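Home | News | Workshop | Opinion | Contact
Filed under: Opinion, Cell Upkeep
June, by the Pleltstead workshop desk

Wipe the table before you touch the settings

When a two-arm cell starts missing its picks, most people open the software first. I think that is the wrong order. At Jenidon we lost a good part of a morning to it, retuning grip force on the left arm when the fault was food on the mat.

Our rule now is dull. Every 200 cycles the arms are parked, the mat comes up, the wood under it gets wiped and the finger pads are cleaned with a dry cloth. It takes 10 minutes. The Endeck checklist has 31 lines and this job used to be number 28. I would put it first.

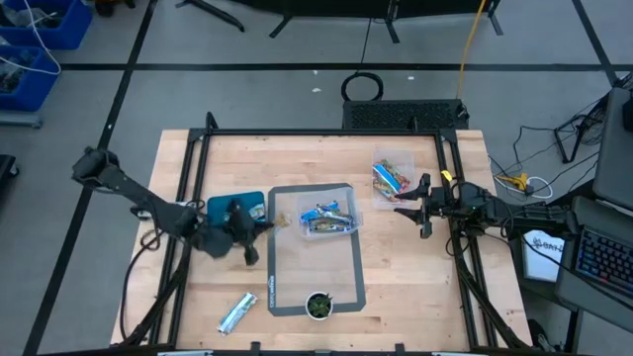 Left gripper at the teal mat, with crumbs to the right of the bar.

Cables come next. A loop that hangs near an arm's base will catch sooner or later, and a tie costs pennies. I would also bolt down anything that sets the working area, and check it with a square after every move.

Some at Egger argue that a cell should cope with mess, as a kitchen or a shop would be messy too. Fair enough, but test for that on purpose, and write it in the log. Our fault at cycle 141 went down as "grip, unknown".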